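Marion Nisbet llega tarde y pide café. Lleva 15 años con Kusinik, el pequeño satélite que mide polvo cerca de la Luna, y acaba de publicar un libro sobre él. «Lo escribí en aeropuertos. Se nota, creo».

El capítulo más duro, el de diciembre. La sonda entró en modo seguro y el equipo de Drumham estuvo 114 horas sin telemetría. «Dormíamos por turnos – mal, en sillas».

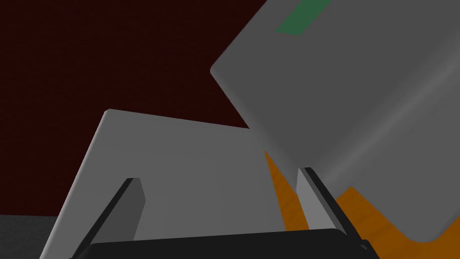
¿Y después? «Volvió la portadora, muy débil. Habíamos perdido un giróscopo, quedaban 2. Con eso se puede apuntar, pero gastas mas combustible».

Del presupuesto habla poco. Prefiere los datos: 3430 impactos registrados, casi todos de granos minúsculos. «Esperábamos muchos menos. El modelo hubo que tirarlo».

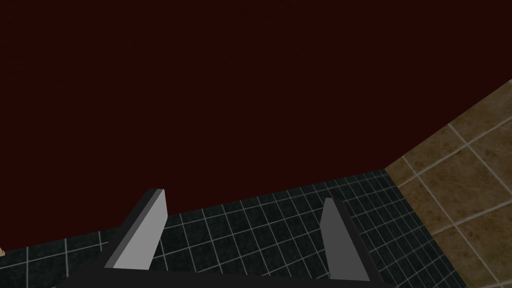 Rawan Matar no lo ve tan claro y sostiene que parte de esos impactos podría ser ruido del detector. Nisbet lo admite a medias. «Puede ser, una parte. Lo estamos revisando con la calibracion nueva».

Queda la extensión de la misión. Sin firmar todavía.
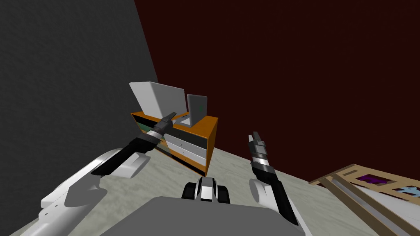

Para Ruairi Cairns, alargarla sin cambiar antes de órbita sería desperdiciar el combustible que queda. Ella se encoge de hombros. «Ruairi quiere bajar más. Yo también, pero primero que firmen».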